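Home | Kitchen | Laundry | Workshop | Ask Hadi

Folding shirts with hand grippers: when the jaw won't let go

Quick one, August has been nuts. Had a jaw stick shut on a tee last week. Pulled. Ripped the collar. Dont pull.

What to do instead:

Stop both hands. Lower the shirt to the bed so nothing hangs off the jaw. Power off, wait up to 9 seconds, then work the cloth out sideways, along the jaw and never across it. Still stuck, leave it and call whoever services yours. No screwdriver between the fingers. A spring let go on me at the Desthorpe workshop and I had a blood blister for 7 days.
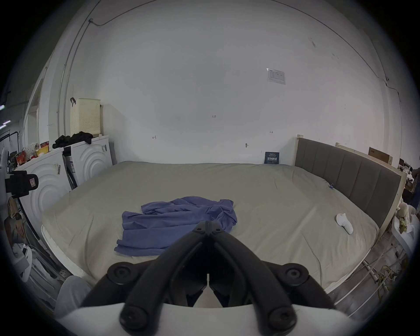
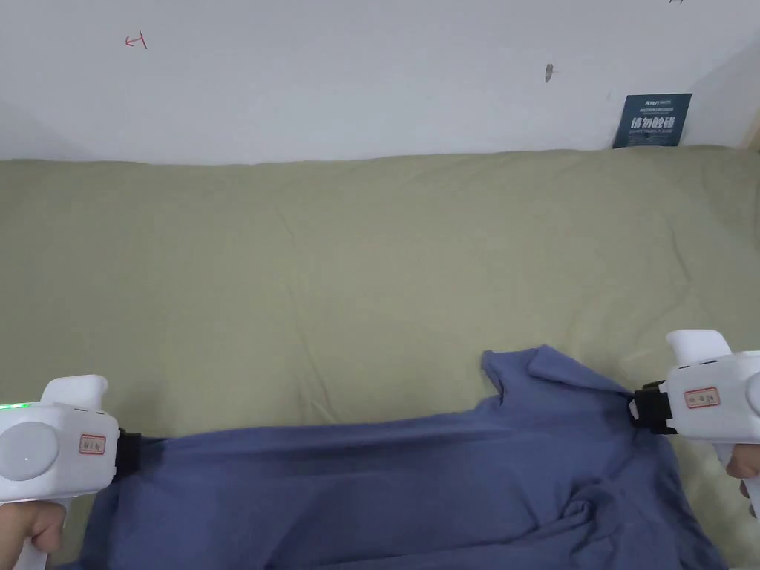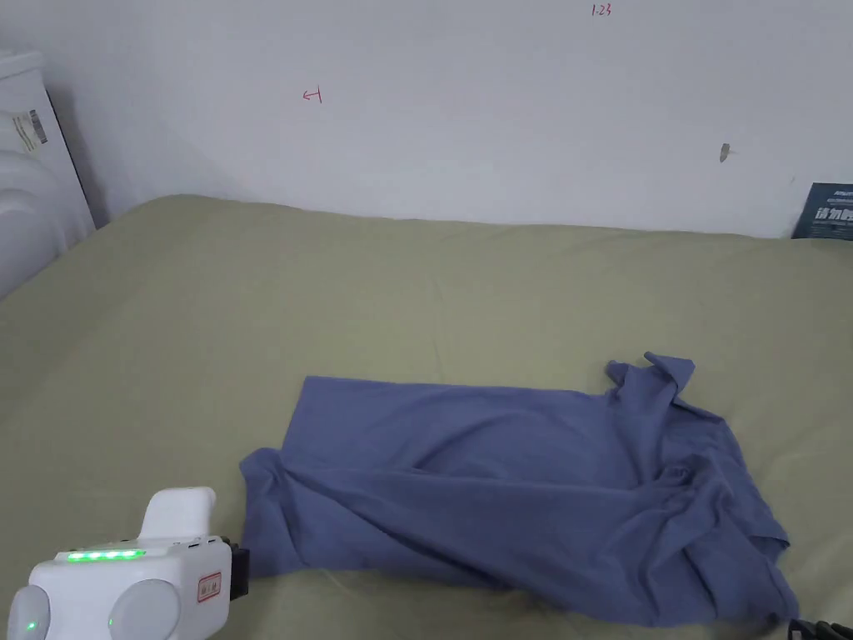
Blue garment on the bed, grippers at work.

Causes, so far as I know: lint in the pivot (most of them). Thick seams. Grabbing a doubled-over hem, too much cloth in one bite. Take a single layer near the edge, small pinch.

Lint check every 200 folds. Old toothbrush, dry. No oil, it gets on the shirts and you will be washing them agian.

Fingers: keep your free hand off the jaws while the power is on. Same for kids, cats, hoodie strings.

Torn collar went in the rag bin btw. Good rag.

More next time on socks, which are worse.

Contact: Hadi Haddadin | © Stustetti Home Tips | Back to top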